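Left arm treats the marker it is holding as an obstacle, planning fails near the mug tree

Posted in: Motion planning / Two-arm setups

Kittipong Chareonsuk

I have two arms facing each other over a table and plan for both of them with Junbridge. The head camera gives me a point cloud, which goes into an octree map at 2 cm resolution. Planning works as long as both grippers are empty. As soon as the left one is holding something, every plan for the left arm comes back with START_STATE_IN_COLLISION. The right arm still plans fine.

I attach the object after the grasp with a cylinder 12 cm long. The log says the attach call succeeded. If I turn the octree off, the left arm moves, but then the planner doesn't know about the mugs and I don't want to run like that.

State at the moment it fails:

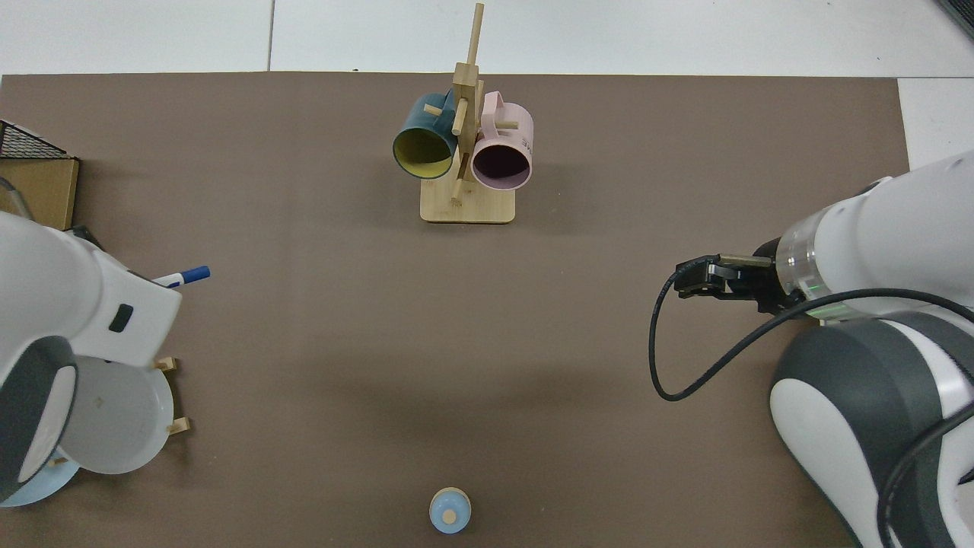
Head camera view. Left gripper has the marker, right gripper is empty, mug tree at the back of the mat.

What I have tried so far: more padding on the gripper links, less padding on the gripper links, and clearing the map before each plan. Clearing helps for one plan if I am quick, then the error is back. I also raised the planning time, which made no difference. I haven't changed the self-filter settings from the defaults.

Somkiat Nilsuwan

The attach call and the self-filter are separate in Junbridge. Attaching adds the cylinder to the robot model for collision checking, but the filter that removes robot points from the cloud only looks at the links it read at startup. So the marker stays in the cloud, gets written into the octree, and your attached cylinder is then sitting inside occupied cells. That is a collision before the arm has moved at all.

Set filter_attached_bodies to true in the perception config and restart the perception node. Reloading the parameters is not enough, the filter builds its link list once.

Then clear the map one time after the attach call. Cells that were marked before the attach will stay there otherwise, especially any the gripper housing hides from the head camera, as no ray passes through them to free them.

Two more things to check. At 2 cm cells your cylinder needs padding of at least half a cell or you will get leftovers along the edge of the marker. And look at the time stamps. If the cloud is older than the joint state, the filter cuts the marker out of the wrong place while the arm is moving. I had a 90 ms offset on my own setup and it left a trail of occupied cells behind the gripper – it looked just like your problem until I plotted it.

Urnen

just disable collision checking between the octree and the left gripper links, thats what I do. works

Somkiat Nilsuwan

That hides the error for the fingers but not for the attached cylinder, which has its own entry in the collision matrix. It would also let the left gripper go straight through the mug tree in the plan. I wouldn't do it with that rack on the table.

Kittipong Chareonsuk

filter_attached_bodies was the one. It was false. I set it, restarted, and added the clear after attach. 59 plans in a row without the start state error. The offset on mine is small so I left it alone.

I do still get a few stray cells near the marker cap when the wrist turns fast. Will try the padding next.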